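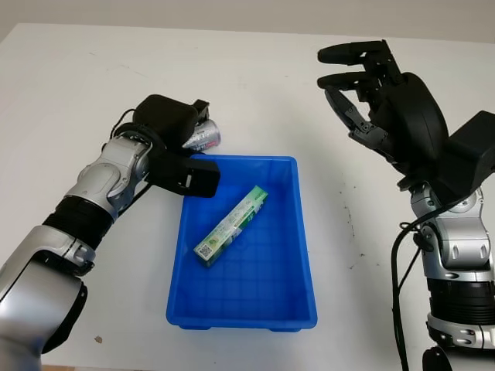 The woman who packs the snack boxes at Kodetti has been at it for 33 years, and she'll happily talk about trays until your coffee goes cold. "People think you just drop things in," she told me, laughing. "Well, you do -- but you look first!"

She likes a blue tray on a white table, with plenty of light, so a small carton can't hide from her.

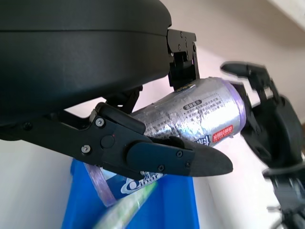 *A silver can with a red label and a purple rim.*

Cans are her favorite, and she'll talk about the printing on them as fondly as other folks talk about stamps. "I still turn every one over to read it," she said, "even the ones I can't read."
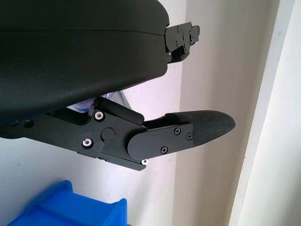
She learned all this at Georgiou, back when they sent out 200 boxes every July, and her first boss there made her repack the same box 4 times before lunch. "I was so mad I nearly went home," she said. "I'm glad I stayed, though -- the lunch was good." 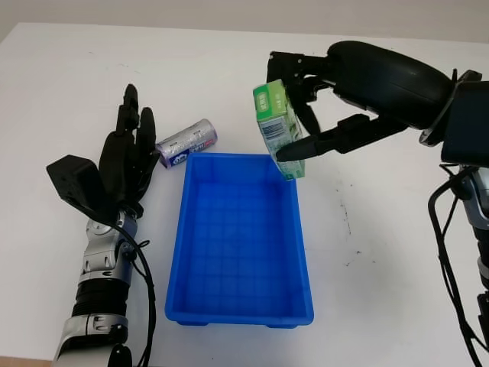
## On starting over

"I always begin with the tray bare," she said, "and I take my sweet time about the first thing in."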